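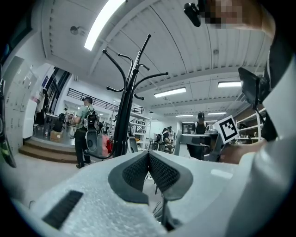
Handheld gripper in front of the coat rack, lockers and stairs on the left.

Forum: Home and Shop Automation
Topic: Can a machine hang up a coat yet?

Started by tdagdag
August 24, 2018

Hi all, Trinidad Dagdag here, long-time reader and very occasional poster. I want to talk about coat racks. I've been hooked on this question since January, when my sister asked me why a machine can weld a car door but can't pick her kid's jacket up off the hall floor. I gave her a long answer and she said "so, no" and went back to her coffee.

I think we're closer than people say! Two mesh finger pads that close in a V will hold a surprising number of household things if you let them settle. A collar loop, a sock, a mug handle, the corner of a towel. With a person working the gripper by hand I'd bet on it for most of what's lying around my house. The open part is whether software can learn the same moves, and I say yes, and sooner than the car people think.

Who's with me?

---

wokumon_fan
I'm with you on the hand. I've got a Wokumon arm on my bench (secondhand, 629 dollars, best money I ever spent) and it sorts my sockets all day long. Hard parts, same tray, same light. It misses maybe one pick in 100 and I still grin every time it gets one.

Cloth is where I get stuck. I tried shop rags for a month. It grabs two, or it grabs one and the table mat.

---

Anezka S.
I disagree with the first post, in a friendly way. Anežka Skála, I run the finishing room at Clunden, so my view is shop floor and not hallway.

A coat is a terrible first chore. It has no fixed shape and it changes every time you touch it. Then you have to find the loop, and half of my coats have lost theirs. In our shop we looked at a machine to hang drop cloths and gave up on it. We did buy one that loads hinge plates, 129 to a tray, and it's a joy. I would start with chores like that and let the coats wait ten years.

---

tdagdag
Ten years! I'll take five. And my coats all have loops, I sew them back on.

---

udport_mike
What does "hang up a coat" mean, though? If I drape it over the top of the rack and it stays, my wife calls that hung. If it has to be by the loop, on a free hook, without knocking off the hat, that's a whole other job. I can't do that one with my hands full either.

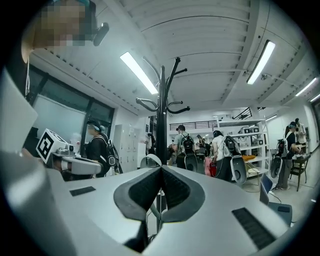
Anezka S.
Mike's question is the right one, and it's why I keep telling people to write down what "done" means before they buy anything. At Clunden we wrote "plate flat, holes to the left" and it saved us weeks of arguing. For a coat you'd have to say which hook, how far on, and whether the sleeve can touch the floor. Look at the rack, with one slender pole and those curved hooks going off in several directions at the top. Walk a few steps to the side and a different hook is nearest, and one that was easy to reach is now behind the pole. A person sorts that out with a glance. I haven't met the machine that does.

---

wokumon_fan
But isn't that the fun part? Same rack, different side, different height, and you keep going until it stops caring where it's standing. My arm was hopeless with the sockets until I started moving the tray around on purpose. I quit being neat about it and it got better in a weekend.

---

Anezka S.
A tray has one top and a rack has a lot of sides. But yes, I believe you about being less neat. We had the same thing with the plates.

---

pl_aquino_shop
Jumping in from Aquino, we do garment repair. Whatever you all end up with, I'd buy it to get finished coats onto the rail. We did 4,000 pieces last year and the hanging is what wrecks my shoulder. It doesn't need to be fast, it can run overnight. Dropping one on the floor is fine. Tearing a lining isn't.

---

tdagdag
Now that is a great customer. Slow and gentle, with straight rails and proper hangers. Anežka, would you give me five years on that one?

---

Anezka S.
On a straight rail, with hangers, overnight? Six.

---

udport_mike
Put me down for laundry before coats. Towels only, folded in half, I don't care about the corners.

---

wokumon_fan
Ordering softer pads tonight and going back to the rags. Will post how it goes.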